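Quick one this week, I've got a bus at ten past and the laptop's on 50 per cent.

The pod machine. I want to defend it. Not the pods, exactly. We'll get to the pods.

Grew up in Taltimby, where coffee came out of a tin with a spoon standing in it and if you were a visitor you got the nice spoon. Nobody had opinions. Then sometime after 2009 everyone I knew got opinions all at once, and a grinder, and a little brush for the grinder. My friend Nisha Singhal paid 295 dollars for hers secondhand and thought it was a bargain. Lovely coffee. Takes her the whole of the breakfast news to make it, and you can't talk to her while it's happening.

Meanwhile the pod machine. Lid up, pod in, lid down, cup under. Press the thing. My mum can do it, the plumber can do it, my nephew did it when he was six (hot chocolate pod, calm down). There's something decent about an appliance a guest can work without asking. You can stay in someone's spare room and be up at five and not wake the house hunting for filters.

And I like how they look with a bit of clutter round them. A plain white mug on the tray and a steel jug parked on the side, because there's a flat bit there and a flat bit in a kitchen will get something put on it. That's a coffee corner. Doesn't need a sign saying COFFEE. 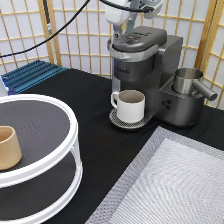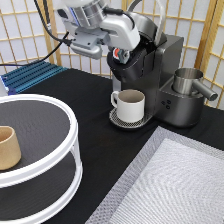 Which brings me to the jug. People are snobby about a frothing jug next to a pod machine, like it's wearing someone else's medals. Why? Warm milk is warm milk. Half the time mine gets used for gravy anyway. Pushpa Mishra two doors down keeps hers for watering the basil and it's the best pouring spout she owns.

Ok, the pods. Yes. The rubbish. I don't have a good answer and I'm not going to pretend. The refillable ones work, sort of, if you don't overfill them, and if you do overfill them you get grounds in your teeth. I use a refillable on weekdays and the proper ones when people come round. It's a compromise and a slightly grubby one. But I also remember what went down the sink at our old share house in Osell, whole plungers of the stuff, made for four and drunk by one. A single cup is a single cup. I'd like to see somebody add that up fairly before they have a go at me at a barbecue.

What I won't defend is the accesories. The spinning pod tower, the drawer that goes under the machine and makes it too tall for the cupboard, the matching canister set. I bought a Rullska drawer, used it for a month, and it now holds batteries and takeaway menus. You need somewhere to put the cups. That's the whole list. A shelf, a windowsill, whatever.

And clean it! Descale the poor thing. Most people who tell me pod coffee tastes like a wet cardboard box have never once run teh descaler through, and then they blame the pod. Do it on a Thursday night when there's nothing on.

Right, bus. Letters about landfill to the usual address, I do read them.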